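Research notes, June: living-room clearing trials on the Neltau set

Most of the group's work this half has gone into a narrow question. A manipulation policy trained to clear small objects from a household table has to decide, many times a second, which camera to believe. The head view covers the whole table but resolves each object poorly. The wrist views resolve the object well, but only when the arm is already close to it and pointed the right way. Our earlier policy, Flollow, fused all views with fixed weights. Its successor, Nostena, learns the weights from the demonstrations and lets them change over the course of an episode.

The trials use a dual-arm robot with parallel grippers in a furnished living room. The furniture was left as it was, including a lacquered table that behaves much like a mirror whenever there is daylight behind it. Crumpled tissue is the reference object for the first task family. It has no fixed shape, it deforms on contact and it offers no reliable edge for a grasp detector to latch onto. 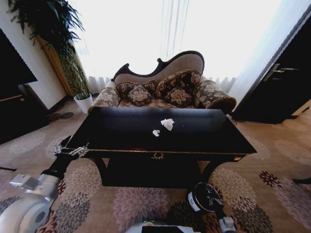 Régis Boyer

The training set holds 2,938 teleoperated episodes recorded in furnished rooms. We set aside 373 of them for offline evaluation and did not use them to tune anything, including the stopping point. Each episode stores synchronised head and wrist streams, joint positions for both arms and the gripper opening. Operators were told to work at a comfortable pace and to leave failed grasps in the recording. Recoveries turn out to be valuable: removing them from the training set made the policy noticeably more likely to close on nothing and carry on as though it had succeeded.

The weighting module is small. It takes a pooled feature from each camera, together with the arm state, and returns one scalar per view. The scalars are normalised and applied before the action head. There is no explicit supervision on the weights. We tried adding a term that rewarded the wrist view when the gripper was near the table surface, and dropped it after it produced abrupt switching and a visible jerk in the commanded motion.

Two behaviours are consistent across seeds. During transit the head view dominates, as expected. During the final approach the weight moves to the wrist of the active arm, although it does so later than we had assumed, and it partly moves back if the wrist exposure is poor. Strong backlight is the usual culprit. With a bright window ahead of the arm, the auto-exposure settles on the curtains and the near objects lose contrast, so the policy holds on to the head view for longer. Fixed-weight fusion has no means of doing this.

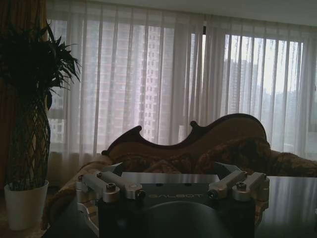 On the exposure point, Rinaldi asked whether the same gain could be had by locking exposure at the start of each episode, and whether we had tested that before adding a learned component. We had, in part. Locked exposure helps the fixed-weight policy when the lighting is steady. It does less well when the arm swings from a dark corner toward the glass, where a single setting cannot serve both ends of the motion. The two approaches can be combined, and a run with both is in the queue.

The second task family concerns clear plastic bottles held between two grippers. Transparent objects are a known weak spot for depth sensing, so the policy works from colour images only. The ribbed body of a water bottle gives the wrist camera a good deal of texture when lit from behind, which makes backlight a help here and a nuisance with the tissue. Weight estimates on this task were noisier between seeds. We suspect the second arm: each wrist camera has the other gripper in view for much of the exchange, and the module has to learn that the moving thing in the picture is sometimes itself.

Grip force remains unresolved. Thin-walled bottles deform under the finger pads before the motor current shows a clear rise, so current alone is a late signal. The present controller limits the closing speed over the last part of the stroke and accepts a small amount of squeeze. A stiffness estimate taken from the wrist images would be the better route, and we have labelled 1,251 frames by hand to see if it is feasible. 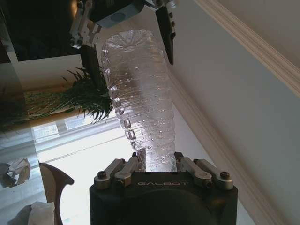 Next steps

Combine locked exposure with learned weights, and repeat the tissue trials under evening light.

Extend the bottle set to over 2,000 episodes, with more variety in wall thickness and label coverage.

Publish the weight traces with the evaluation split, so that other groups can check the late-switching result against their own policies.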